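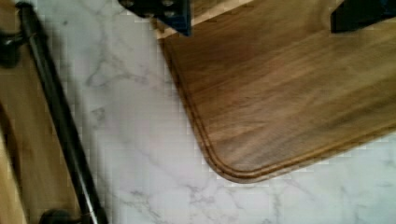

2 min read, 10 replies

Board on marble: leave it out or put it away?

mudassar_m
We've had marble worktops since June and my wooden chopping board lives flat on them all day. It has a juice groove round the edge, so it's heavy and a pain to move. My sister says damp gets trapped underneath and marks the stone. Do you all put yours away?

tahirab
Stand it on its edge overnight. I left mine flat and got a dull patch that cost me 122 pounds to have polished.

Edet_C
Disagree. Mine has been down for years with no mark. Wipe under it and put it back. 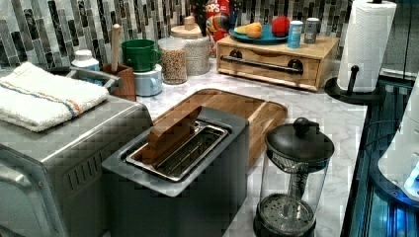
Toasters are a bigger problem than boards, to my mind. Crumbs get everywhere and you end up dragging the thing about to clean. Keeping it by the board is handy, and the same goes for having the cereal, mugs and bread box lined up along the tiles at the back, but then there's hardly any stone left to work on. I'd move the bread box first. Fruit can go on the table.
halima_r

mudassar_m
The bread box stays. It holds the plate up out of the way.

Edet_C
Agree with him. A plate of fruit on top of a bread box takes up no room at all.

halima_r
Until you want the bread.
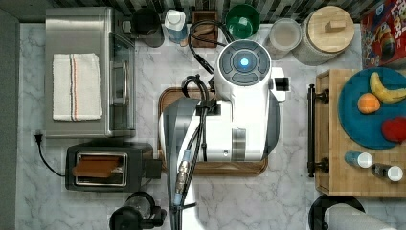

Skukbridge Home Cooks Club, Kitchen Care Section

iqralodhi
Moving this over from General. Please keep to worktops.

On towels, I wouldn't keep one folded on top of a toaster oven. Take it off before you switch on.

tahirab
Seconded. Hang it on the oven door handle when it's cold.

mudassar_m
Fair enough, the towel can move. Still not sure about the board. Would rubber feet do it?

Edet_C
They'd do, but then you can only use one side.

tahirab
Feet are fine if you only cut on one side anyway. I'd still stand it up at night.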